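The kids' garden tools, sorted at last

I spent an evening in February on the toy bin, which had been getting worse since fall. The spades and watering cans went back to the shed. What was left was mostly small rakes and forks, and they had been tangled up with everything else.

I tried a bucket first, but the handles all leaned one way and it tipped. A zip bag from Koppel lasted 3 days before a tine went through it. A shallow tray works better. The tools lie flat, the kids can see what color they want, and it wipes clean. The Prilon trays I looked at were too deep, so I went with a yellow one with raised sides and rounded corners.

The forks with wooden handles get a quick wipe before they go away. The plastic ones can go in the sink.

Garden rakes and forks in the yellow tray:

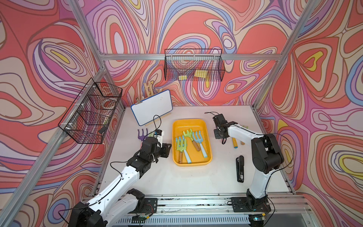
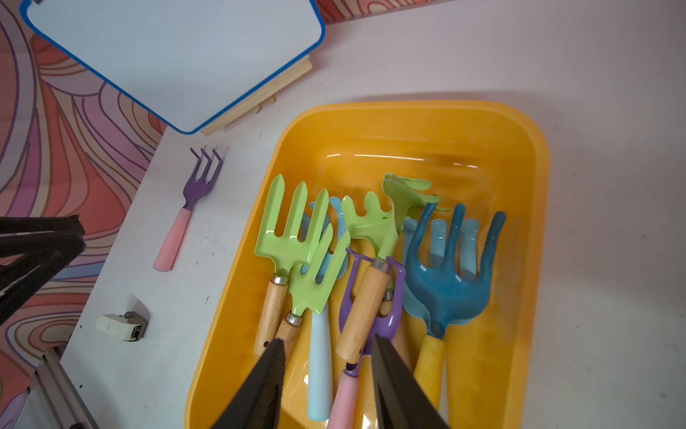 A reader in Plurndale wrote to say that wooden handles last longer with a little linseed oil rubbed in before spring, and that hers are on their 8th year. I have a can in the garage and will try it on one fork first.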